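Sorting small stuff into two bins (quick version)

Updated 7 June 2025

Short one today. Somebody asked in the comments how I get through a mixed pile of play food, loose toys and junk drawer bits without it eating the whole afternoon. Two bins. That's the method, more or less.

What you need

Two plastic bins, different colors. See-through is best, you can check what's in there without digging. Mine came from the discount place in Istcombe, 900 for the pair back in October when they were clearing shelves. Any brand. The Skiken ones are fine too but the rims crack.

A table. Plain top, dark if you've got it, light bits show up better.

A timer. Phone is fine.

Before you start

Clear the table. Mugs, mail, chargers, all of it off. Wipe it. Set the bins down one left and one right, about a forearm's reach apart, with the gap between them for whatever you're working on. Leave the front of the table open so your arms have somewhere to go.

Pick your rule now and say it out loud if you need to. Mine is usually colored bin for reds and darks, white bin for yellows and everything pale. Could be keep / give away. Could be kitchen / kids. One rule only. If you change it halfway you start over, ask me how I know.

Doing it

Tip out a small handful between the bins. Not the whole box!! A handful.

Pick up one thing. Decide. Drop it in. Next thing. Don't line stuff up, don't make little side piles.

Big round pieces roll, so put those in first or park them against the outside of a bin.
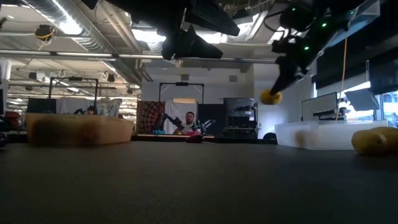 Orange-tan bin left, white bin right, small yellow piece held in the air.

If you can't decide in 5 seconds it goes at the back of the table, by the far edge. Small dark things tend to end up there, fine, deal with them last.

Run the timer for 35 minutes then stop. Even if theres more. Stretch, refill, go again later.

Finishing up

Do the back-of-table stuff. Anything still undecided goes in whichever bin is emptier.

Look through the sides of each bin for wrong colors. Pull those out and swap them.

Check the floor and the table edges. Always one under the chair.

Labels: masking tape on the rim, not the side, so you can still see in. I got fancy Zavutach labels once and they left glue evrywhere.

Common snags

Bins slide around on a smooth table. Damp cloth under each.

Kids want to help. Give them one color only.

Multi-colored things. Go by the biggest patch of color and move on.

Next up is the shelf part, where the bins live once they're full. Still working on that one, the Chornovol shelf I ordered is too shallow by a finger.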